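4. 片づけの会話にあらわれる指示表現

4.1 資料の範囲

食後の台所で交わされる短いことばは、従来の談話研究ではほとんど周辺的な資料として扱われてきた。しかし書き起こしを読み進めるほど、ここには驚くほど豊かな現象が詰まっていることがわかる。「それ、そっち」「あ、下でいい」といった発話は、文字だけ見ればほぼ何も言っていないのに、当人どうしの間では滞りなく通じるのである。本節ではリスターノ地区(Ristano)の共同住宅2棟、19世帯から得た40場面の録音を対象に、物の名を言わずに物を指すやり方を検討する。録音は食後の片づけの開始から終了までを一場面とした。 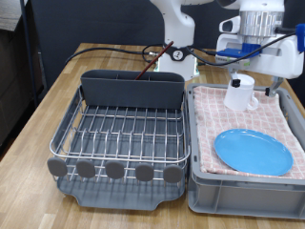 図1 木の台に並ぶ水切りラックと灰色の収納箱

4.2 名詞の省略と場所の語

最も目を引いたのは、名詞が落ちても場所の語は残るという傾向である。「お皿を立てておいて」よりも「前に立てといて」が好まれ、「箸を入れて」は「後ろに入れて」になる。皿か箸かは手に持っているものを見れば足りるが、行き先のほうは声に出されないと決まらない。この非対称は初見の段階では予想していなかったもので、分析のなかで最も心躍る発見だった。年齢による差は見いだせず、幼い話し手も早くから同じ型を使いこなしていた。
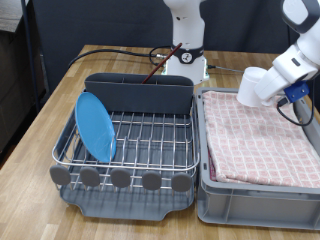 うちでは「いつもの」で全部すみます、とある回答者は聞き取りの際に語った。客が来た日だけ急にことばが増えて、自分でも可笑しくなるのだという。

この指摘は録音とよく合う。家族だけの場面では「いつもの」「あれ」が連なり、客を交えた場面になると「大きいほうの鉢」「奥の仕切り」のような説明的な句が一気に現れる。相手が何を知っているかを、話し手は実に細やかに見積もっている。しかも客が二度目の訪問であれば、前回使われた句がいくらか縮んだ形で再登場する。「奥の仕切り」が「奥」になる、その短縮の瞬間を録音でとらえられたことは大きな収穫である。 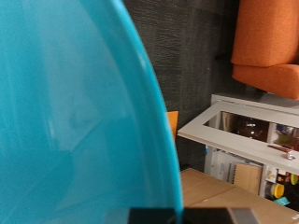
縮んだ句は、そのまま世帯の語彙として定着することがある。Plumlow棟のある世帯では、6月の録音で客に向けて使われた「丸いの」が、その後の場面では家族間でも特定の器の呼び名になっていた。一度きりの工夫が名前になっていく過程を、これほど短い期間で追える資料は貴重である。

4.3 色による指示
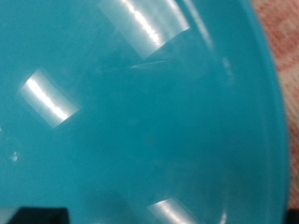
色の語は、場所の語に次いでよく用いられた。とりわけ面白いのは、色名の境界にある器をめぐるやりとりである。上に掲げた鉢のような青緑色であれば、「青いの」でも「緑の」でも誤りとはいえない。それでも録音のなかの話し手は、先に口にされたほうの色名にすぐさま合わせ、言い直しを求めることはまれであった。正確さよりも、その場でそろえた呼び方が優先されているらしい。なお、同系色の器が二つ以上ある場合には「薄いほう」という比較の句が加わるが、この型については出現条件がまだ絞り込めておらず、食卓での会話と合わせて次節で扱う。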